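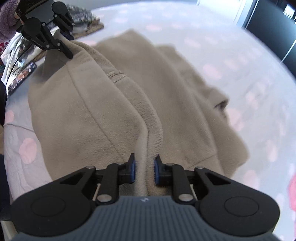

Section 4: Setting up the Ramar fabric shaver for the first time

Okay, batteries are in, so let's get it ready for real clothes. I've been using mine since September and I still do these steps in the same order.

1. Twist the blade cover to the left until it clicks, then lift it off. Mine was stiff out of the box (a rubber glove helps a lot!).

2. Check that the blade sits flat. If it wobbles, press the middle down with the cap of a pen.

Caution: keep the switch on OFF while the cover is off. Fingers too, please.

3. Put the cover back and set the height ring. The ring has two marks, 101 for thin knits and 200 for thick, fluffy stuff like fleece and heavy wool. I start on 200 with everything and only go lower if the fuzz is still hanging on.

4. Lay the clothes on something flat and firm, zip them up, and smooth out any creases. A bed works if the mattress isn't too soft, but I like the kitchen table better.

5. Switch on and move in small circles, barely touching the cloth. Let the blade do the work – pushing harder just makes the motor grumble.

Note: skip buttons, seams and loose threads. I went over a cuff seam once and spent the evening sewing it back up.

6. Empty the lint cup when it's half full. Mine fills up fast on an old sweater, so I keep a trash can next to me.

Spare blades are part number 890, and the older Coman blades look the same but don't fit. Toshio Imai wrote in to say that his clicked in fine and then rattled, so please don't try it.

Cleaning the blade is in the next section.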